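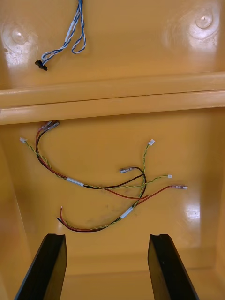
**Applies to:** all benches in the Gullum building
**Last revised:** April

# How to Set Up and Keep a Small Parts Store

These instructions explain how staff at Ofori set up a store for small electrical parts and keep it in order. They cover the choice of containers, labeling, the stock list, and the routine count. The same method may be used for a single cabinet or a full room.

## Before you begin

Obtain the following:

- open bins in two sizes, with lids for any parts that must be kept free of dust
- a label printer and plain white labels
- a copy of the Floreck stock sheet, on paper or as a spreadsheet
- small resealable bags
- an antistatic mat and wrist strap

Clear the shelves completely before moving any stock onto them. Parts that cannot be identified go into a separate bin marked HOLD and stay there until a supervisor has reviewed them.

## Step 1: Sort by type, then by rating

Divide the stock first by what each part does: switches, relays, solenoids, motors, connectors, fasteners. Within each group, sort again by voltage. Mixed voltages in one bin are the most common source of wrong issues, and the fault is often found only after the part has been fitted.

Parts with attached leads should be stored with the leads coiled once and held with a soft tie. Do not wrap leads tightly around the body of the part. A sharp bend at the point where the wire enters the housing will weaken it.
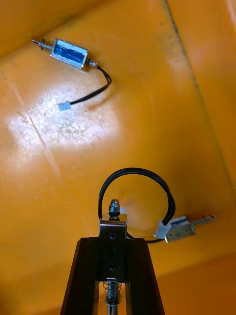 Circuit boards and bare chips are to be handled only at the mat, and must remain in their protective bags until issued.

## Step 2: Assign locations

Each location has a code made up of the shelf letter and the bin number. The main cabinet holds 72 bins on 4 shelves. Leave the last two positions on every shelf open for new items – a full shelf forces later stock out of sequence.

Write the code on the bin and on the front edge of the shelf. The two must match.

## Step 3: Complete the stock sheet

Enter one line per part. Record the location code, a short description, the supplier's part number, and the minimum quantity. Use the supplier's own wording for the description where possible. Items ordered through Rirkus also need the account code, 2320, in the last column.

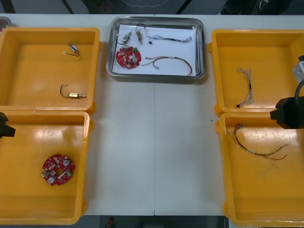

## Step 4: Issue and return

1. Find the part on the stock sheet and note its location.
2. Remove only the quantity required.
3. Sign the issue log and enter the job number.
4. Return unused parts to the same bin before the end of the shift.

Used parts are never returned to stock, even if they appear sound. Place them in the HOLD bin with a tag stating the job they came from.

## Step 5: Count the stock

Count one shelf each month. Where the count differs from the sheet, correct the sheet, initial the change, and check the issue log for a missing entry. Reorder any item that has fallen below its minimum.

Stock sheets are filed in the office cabinet under form 91.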